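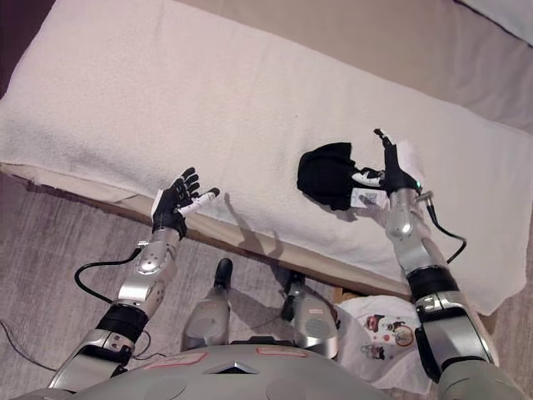
White fleece blanket on a low bed.

Keeping playing cards clean and flat

My family plays cards almost every evening in winter, and good cards are not so cheap in Ruawai. These are the things we do so a deck can live longer.

Wash and dry your hands before the first deal. Most of the grey dirt on cards is only skin grease and crumbs. Put the snacks on another table, or at least give people a fork.

For a sticky card, take a soft cloth, make it a little damp and wipe from the middle to the edge. Dry it at once with a second cloth. Do this only with plastic coated cards. Plain paper cards will swell, so for them I use a clean white pencil rubber, very lightly.

Bent cards: square up the whole deck, put it between 2 flat boards and leave heavy books on top for two nights. Do not use the iron. My neighbour Merle Doolan tried it in December and the coating melted - she lost the deck and also had to clean the iron.

If the cards do not slide, a pinch of talcum powder in a paper bag helps. Put the cards in, shake gently, then wipe each one.

Poker chips can go in warm water with a drop of dish soap. We have 300 and I wash them in a colander, but clay ones should only be wiped.

Rochelle Pearce, Ruawai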